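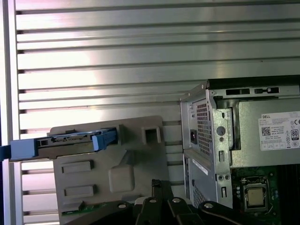
図4-1 手首カメラの画像。ドライブケージと青いキャディ付きハードディスク、右側はカバーを外したデスクトップ筐体。手前がグリッパの指。

4. 分解セルの準備と日常の手入れ

4.1 この章の範囲

この章は、Britcombeセルでデスクトップ型パソコンを分解するときの、グリッパと手首カメラの準備について書いています。ロボット本体の据え付けは第2章、安全柵とインターロックの配線は第3章を先に読んでください。制御ソフトはRevexを使います。画面の名前は、日本語表示に切り替えたときの名前で書きました。英語表示のまま使う方は、巻末の対応表を見てください。

作業は、セルの操作教育を受けた人が行います。グリッパに手を触れる作業では、必ず教示モードにして、イネーブルスイッチを自分で持ちます。ほかの人に持ってもらうことは禁止します。

4.2 始める前に用意するもの

六角レンチ一式(グリッパの付属品)
トルクドライバ
糸くずの出ない布と、レンズ用の洗浄液
静電気防止のリストストラップ
基準ブロック(Dallanceの工具箱の下の段に入っています)
点検記録用紙

注意:電源ユニットの中にはコンデンサがあり、電源コードを抜いた後も電気が残ります。セルに入れる筐体は、前の工程でコードを抜き、放電の待ち時間が終わったものだけにしてください。電源ユニットのケースは、このセルでは開けません。

4.3 グリッパの指を点検する

1. ティーチペンダントで「保守位置」を選び、アームを低速で移動させます。アームが完全に止まるまで、柵の扉を開けないでください。

2. 教示モードに切り替え、グリッパを全開にします。左右の指の開き方が同じであることを、目で確認します。片方だけ遅れる場合は、4.7を見てください。

3. 指のボルト穴とリンク板のねじを一つずつ見ます。ねじの頭に付けた合いマークがずれているときは、いったん緩めて、ねじ山を布で拭いてから締め直します。マークがずれたまま上から増し締めをすると、締め付けの値が正しくなりません。

4. 締め付けは2 N·mで行います。指の根元のねじも、リンク板のねじも同じ値です。

5. 指の内側の面を布で拭きます。金属の粉が付いている場合は、粘着テープで取ってから拭きます。エアブローは使わないでください。粉がリンクの軸に入り、動きが重くなります。

6. グリッパを手で軽く揺らし、がたつきがないことを確認します。

備考:指を交換したときは、左右を必ず一組で交換します。片方だけ新しくすると、把持の中心がずれて、キャディの取っ手をつかむ位置が合わなくなります。

4.4 手首カメラを調整する

カメラはグリッパのすぐ近くにあるため、画面の下の部分にはいつもグリッパの指が映ります。これは正常な状態です。指の先が画面に入っていない場合は、カメラのブラケットが回っている可能性があります。

1. レンズを布で拭きます。洗浄液は布の方に付けてください。レンズに直接かけると、液がレンズの縁から中に入ります。

2. Revexの「カメラ」画面を開き、ライブ表示にします。

3. 基準ブロックを治具の上に置き、「登録位置へ移動」を押します。

4. 画面の十字線とブロックの角を合わせます。合わないときは、ブラケットのねじを少し緩めて、カメラを回して調整します。

5. 画面の右下に出る焦点値を読みます。新品のレンズでは1,235でした。1,215より低い値が出たら、もう一度レンズを拭いて、手順2からやり直してください。それでも値が上がらない場合は、レンズの保護ガラスを交換します。

6. 「保存」を押します。保存しないで画面を閉じると、前の設定に戻ります。

注意:背面の壁は、横に溝のあるアルミのパネルです。光をよく反射し、照明の向きによって溝に明るい筋が出ます。筋が強いと、筐体の縁の検出が不安定になることがあります。そのときは露光時間を一段下げてください。照明の角度を変えるのは、露光で直らない場合だけにします。照明を動かすと、ほかのワークの登録もすべてやり直しになります。

4.5 ワークを置く

1. リストストラップを付けます。

2. 筐体の側面カバーが外してあることを確認し、中の基板と電源ユニットがカメラから見える向きに置きます。

3. 筐体は、少し斜めに置いてもかまいません。登録プログラムが傾きを計算します。ただし、筐体の底が台から浮かないようにしてください。

4. ドライブケージを外して置く場合は、筐体の横に置き、グリッパの指が下から入る隙間を残します。ケージと筐体が重なっていると、指が筐体の縁に当たります。

5. キャディ付きのハードディスクは、ケージの上に水平に載せます。取っ手とコネクタの向きは、登録画面の見本に合わせてください。コネクタのピンは細いので、指で触らないようにします。

6. 電源ユニットのラベルが読めることを確認します。ラベルの二次元コードは、部品の記録に使います。汚れているときは、乾いた布で軽く拭きます。

備考:CPUの上面に古いグリスが残っていると、次の吸着工程で失敗します。グリスの拭き取りは前の工程の仕事ですが、残っているのに気が付いたら、筐体を前の工程に戻してください。

4.6 試し動作

1. 柵の扉を閉め、リセットボタンを押します。

2. Revexで「試し動作」を選び、速度を最低にします。

3. 「接近のみ」を実行します。グリッパはワークの手前で止まり、把持はしません。

4. カメラの画像で、指とケージの間に隙間があることを確認します。

5. 問題がなければ「把持」を実行し、電流の値を記録用紙に書きます。

6. 一回目の値が前回と大きく違うときは、速度を上げないで、4.3の点検をもう一度行ってください。

グリッパの開閉一往復は、147ミリ秒前後が目安です。これより明らかに長いときは、リンクの軸の清掃時期が来ています。

4.7 よくある不具合

片方の指が遅れる
リンクの軸に粉が入っています。リンク板を外して軸を拭き、指定のグリスを薄く塗ります。塗りすぎると、また粉が付きやすくなります。

画像が白くなる
アルミパネルの反射です。4.4の注意を見て、露光時間を変えてください。

キャディをつかむとケージも一緒に持ち上がる
キャディがケージの縁に引っかかっています。非常停止は押さず、「一時停止」を押してから、教示モードでゆっくり下ろします。ワークが落ちそうなときは、迷わず非常停止を押してください。

登録位置が毎朝少しずれる
セルの温度が低い可能性があります。暖機運転をしてから、4.4の手順3をもう一度行います。

4.8 記録と連絡先

点検の結果は記録用紙に書き、セルの横のファイルに入れます。グリッパの指とカメラのブラケットを外した場合は、外した理由も書いてください。次の人がそれを読んで、再登録が必要かどうかを判断します。

指、リンク板、保護ガラスの注文はTürkmenの部品窓口で受け付けます。注文のときは、グリッパの底面にある製造番号を伝えてください。この章の内容に間違いや分かりにくい所があれば、手順書担当のSolange Lecomteまで連絡をお願いします。次の改訂は6月の予定です。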